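Erkico Restaurant Reservation and Kitchen System
Set-Up Guide, Section 4: Entering a Tasting Menu

Print | E-mail this page
3 shares | 0 comments

Read Section 3 before starting. The menu editor will not open until at least one dining room has been saved.

1. Sign in with a manager code. Server codes can view menus but cannot change them.

2. Select Menus, then New, then Tasting. Enter the name guests will see on the booking page. The limit is 67 characters, including spaces.

3. Enter each course in serving order. A menu may hold up to 20 courses. Leave the price field blank for single courses and enter one price for the full menu.

4. Assign a station to each course. Tickets print only at the assigned station.

CAUTION: Changing a station during service voids all open tickets for that course. Make changes before the first seating.
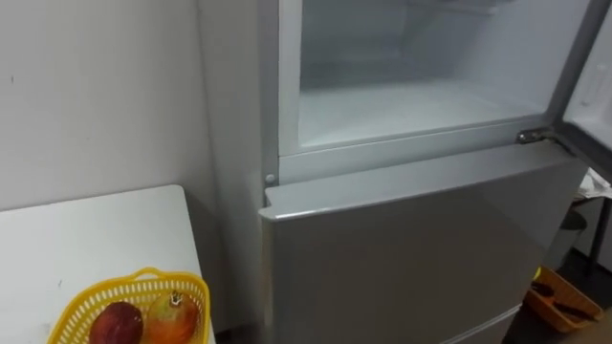
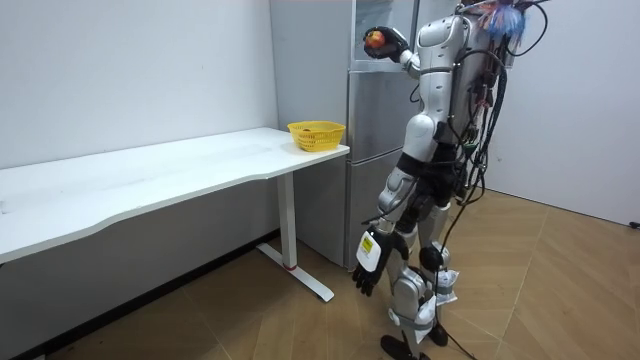

5. Open the Storage tab and link each ingredient to the place where it is kept. Type the names as the kitchen staff say them. A top-freezer refrigerator should be entered as two locations, since the freezer section, with its own door as in the first picture, holds a separate stock list. A new location starts at zero and shows as Empty until a count is entered. Whole fruit may be counted by piece or by weight, but the unit cannot be changed after the first count.

6. Select Check Menu. Error 293 means that a course has no station. Return to step 4.

7. Select Publish. The menu appears on the booking page after the next sync.

NOTE: Sites using Ternen printers must set the port to 3230 before publishing. Other printers need no change.

NOTE: Seasonal menus entered before April must be saved again under the new format.

Section revised July 1, 2019, by Matilde Torres. Go to Section 5: Guest Allergies and Substitutions.

E-mail this page | Print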